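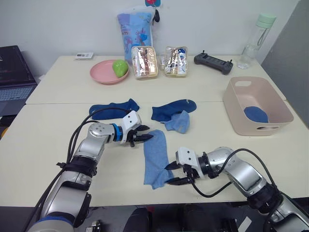
Two of the Girorport operators asked straight away whether sorting socks was worth another month of demonstrations, given how quickly the first batch was learned. One of them felt we had got to the point where the policy copies us nicely on single socks and that the next hours should go on pairing, where it still dithers over which one to pick up first.

There was a good long talk about this and the meeting was, on the whole, in favour of both. Pairing goes on the list from November. Singles carry on until the set is full.

Present: the Rurunley demonstration group, both Girorport operators, one from Bowen on the line (sound dropped twice, rejoined each time)
Apologies: Pruklow

1. Minutes of the last meeting
Agreed, with one change. Under item 4, "replay" should read "re-record".

2. Where the sock set stands
We have 2138 demonstrations kept, out of a target of 3000. Everyone was really pleased with this! The last stretch went faster than any before it, and the two-handed ones in particular look much calmer. Fewer of those little stabbing movements at the start, and far less hovering while the operator makes up their mind.

Bowen had watched a random 200 and threw out 40. Most of these were pauses of several seconds in the middle of a move, and a handful were cases where the operator let go with one hand before the other had hold. Bowen thought the second sort might be worth keeping in a separate folder, as the recovery afterwards was often lovely to watch. Agreed to try it.

Action: Girorport to set up the folder and write a short note on what goes in it.

3. How we move the arms
A lively one. The newer operator had been moving one arm at a time and found it tidier, but the recordings come out long and the model picks up the waiting as if it were part of the job. Those who use both hands together said it takes an afternoon to feel natural and then you stop thinking about it. We tried a few each way during the meeting, with dark socks and light ones, and the difference in pace was plain even from the back of the room.

Agreed: both arms from the start of each run. Close the fingers fully before lifting. If a sock slips, pick it up again and carry on, and don't restart the recording.

There was a question about whether to keep the other bits and pieces on the table, the pink plate and so on. Yes, leave them be. Move them a little between sessions if you like, but never in the middle of a run.

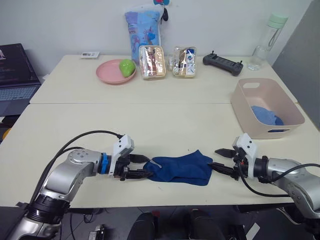

4. Pairing
Start with two colours only. The operator chooses a sock, finds its match, brings the two together and then puts them in the basket. Bowen would like the choosing done in the same order every time to begin with. Girorport would like it left free. Not settled, so we will record a small batch of each and compare them next time.

Action: Rurunley to write the start positions on one sheet.

5. Any other business
Pruklow sent word that they would like to borrow our task notes for tea towels. Happy to share. Could whoever has the marked-up copy please put it back in the shared folder.

Next meeting at 2 pm, same room, date to follow by email.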